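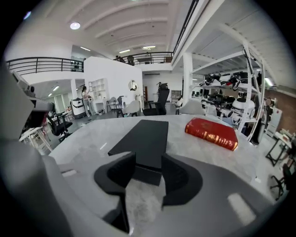

Last updated: September, 4:40 p.m.

The Ferry Office

Part One

Olga Bravo ran the ticket window at Fustamura for the Montes line, and in the last week of the season she found an envelope in the drawer under the cash tray. It had her name on it in pencil. There was a key inside and no note.

She tried the key in the supply closet and in the padlock on the bicycle rack. It fit neither. At noon she asked Anselmo, who was on the dock coiling line.

"Locker," he said. "Upstairs. The old ones."

"Who used those?"

"Your aunt did, when she had the window."

Olga's aunt was Yolanda Montes, and she had not been up those stairs in years. She had sold her share of the boats to her brothers for less than it was worth and moved inland to Griron, where she kept hens and did not talk about the water. Olga had written to her in the spring asking for advice about the job. The answer was a postcard that said to wear two pairs of socks.

The lockers were behind a stack of folding chairs. The key turned on the second try. Olga had expected papers, maybe money. What she found was a man's raincoat, folded small, and a tin with a fare book in it. The fare book was ordinary. Tickets had been torn out up to 992, and the last few were still there, clean and a little yellow along the top.

She put the raincoat on. It came down to her shins.

The two o'clock boat was late because of the wind. A woman with a suitcase asked whether it would run at all, and Olga said it would, though she had no way of knowing. She sold her a ticket off the machine. Then she sat with the fare book in her lap and looked at the number on the next stub.
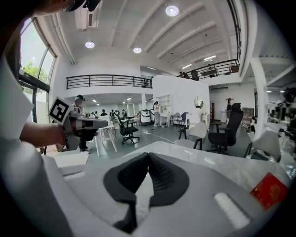
Last updated: September, 9:15 p.m.

Part Two

She called Griron after closing. The phone rang for a long time.

"I'm in the hen house," her aunt said. "Be quick."

"I found the raincoat."

Yolanda did not say anything. Olga could hear the birds shifting around.

"It belonged to Nassoro Temba," her aunt said. "He was the engineer before Anselmo. He left it on a hook the night he took the job on the mainland. I told him I'd hold it at the window until he came back for it."

"Did he come back?"

"He came back the next summer. I saw him get off the boat, and I went upstairs and stayed there until he'd gone up the hill. I was married by then – you know that. I locked the coat up and that was all."

"Why did you leave me the key?"

"I didn't," Yolanda said. "I mailed it to him. That was when I moved out here."

Olga looked at the pencil on the envelope. The letters were square and neat, like the labels on the valves in the engine room.

"The woman this afternoon had his kind of suitcase," she said, and then felt foolish, because she did not know what kind of suitcase he had.

"Is the coat any good?"

"It's long. It keeps the wind out."

"Then wear it," her aunt said. "Did you get the socks?"

Olga said she had. She hung up, turned off the sign, and wrote out ticket 993 by hand, Griron to Fustamura, one adult, date left open. She put it in the envelope and copied her aunt's address onto the front. In the morning she gave it to Anselmo to take across with the mail.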